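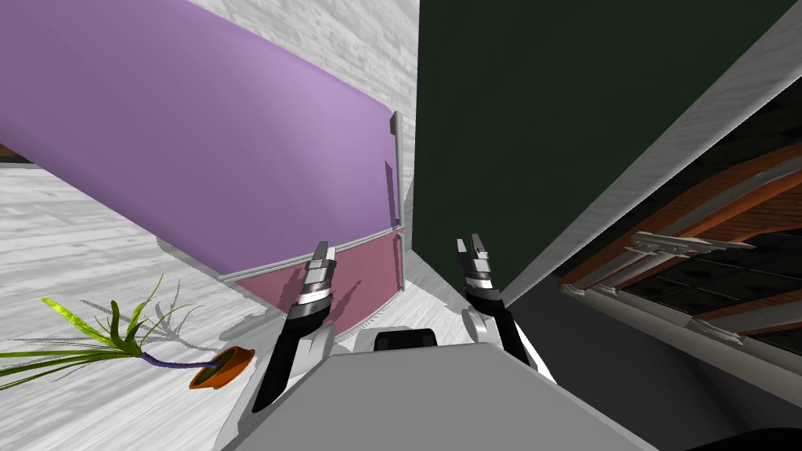 Purple cabinet and pink drawer front with silver handles, computer render.

Who writes the subtitles? Fan translation and the pop group Piron
Media and Culture project, final report
Róisín Costello, Pamthorpe College

Why I picked this

I've been a fan of Piron since I was in Year 9, and I don't speak a word of Korean beyond what you pick up from song titles and variety show clips. So everything I know about the members, what they're like with each other, what they find funny, which one can't cook, has come to me through subtitles. And most of those subtitles were made by other fans, for free, usually in the middle of the night. When we were asked to choose a project on "unseen work in the media" it took me all of five minutes to decide (my flatmate says less).

My question was: how do fan subtitle teams decide what to translate and how to translate it, and does it change how the group comes across to English-speaking fans?

How I did it

There were two parts. First I put a survey up on a fan forum called Vutent, which has a busy English-language section for Piron and a few smaller groups. I asked the moderators first, and they were lovely about it and pinned the post for me. I got 92 usable replies. I threw out the ones from people who said they were under 16, as our ethics form didn't cover them.

Second, I interviewed 11 people who had worked on a subtitle team at some point, mostly over voice chat and a couple by email. They're all anonymous here, so I've called them things like "the timer" or "the checker", going by the job they did on their team.

I'd also planned to compare three versions of the same livestream line by line. I only managed one pair in the end, and even that ate up most of February.

What the survey said

Nearly everyone watches with English subtitles on, which won't shock anyone. What I found more interesting was the written answers on trust. People were quite loyal to particular teams and would wait hours for "their" version even with an official one already up. One person wrote that the official subtitles "sound like a letter from the bank". Another said she watches both, official first for the gist and then the fan version for the jokes.

I asked whether people had ever changed their mind about a member after reading a different translation. A lot of them said yes, and the same moment kept coming up: a radio appearance where one member teases the youngest about her singing. The quick version, posted that same evening, made it sound really harsh. A later version used a much softer phrase and added a note explaining that she was using the kind of joking speech you'd only use with someone close. By then the harsh line had been screenshotted and passed round everywhere, and one post with it in had over 3,000 replies. I read far too many of them.

What the teams told me

Speed came up in every interview. The timer (the person who matches each line to the right second) told me that being first matters more than anyone likes to admit, as the first version is the one that gets clipped. The checker on a different team had fallen out with her team over this very thing. She wanted to hold a video back for a day to look over a regional word she wasn't sure of, the others wanted it out, and it went out. She left a few weeks later.

Notes on screen were the other big argument. Some translators love them and will happily fill the top of the screen with an explanation of a pun. Others think that if you need a note, the line hasn't been translated properly. I started out firmly on the side of notes and I've wobbled a bit. In the pair of versions I compared, the one with notes was more accurate but I kept missing people's faces while I was reading.

I was also surprised by how much gets left out on purpose. Two of the translators said they skip lines that they think would start a row, such as a clumsy remark about someone's weight or a mention of an ex-member. They saw it as looking after the group. One of the others was very much against it and called it "deciding for everyone". I can see both sides — I did go back and wonder what I'd missed over the years.

Nobody I spoke to had been paid. A few had been sent a coffee tip now and then, and one had used her subtitle work on a job application and got the job.

Reading I used

The most useful thing I read was the Ó Ceallaigh chapter from our week four reading pack, on amateur translators as "hosts" who welcome you into somebody else's house. I liked that idea a lot and nicked it for my interview questions. It fits the people who write notes better than it fits the ones racing to be first, I think.

Problems

My survey only reached people who already use a forum, so they're keener than your average listener. I'm also a fan myself, and I know a few of the people who answered by username. I tried to keep my questions neutral but my tutor spotted one ("Do you agree that official subtitles are dull?") that plainly wasn't, and I'd already had 11 replies to it by then. I reworded it and left those answers out of that section.

The biggest gap is that I can't check the Korean. For the comparison I relied on a second-year student on the language course, who was very patient and got paid in cake.

If I had longer

I'd love to follow one video from the moment it goes up until the arguments die down, and track which wording wins. I'd also like to talk to fans who read subtitles in Spanish or Indonesian, as a few of my interviewees said those are often made from the English ones, mistakes and all.

The survey questions are in Appendix A and the consent form is in Appendix B. The interview recordings will be deleted once this has been marked.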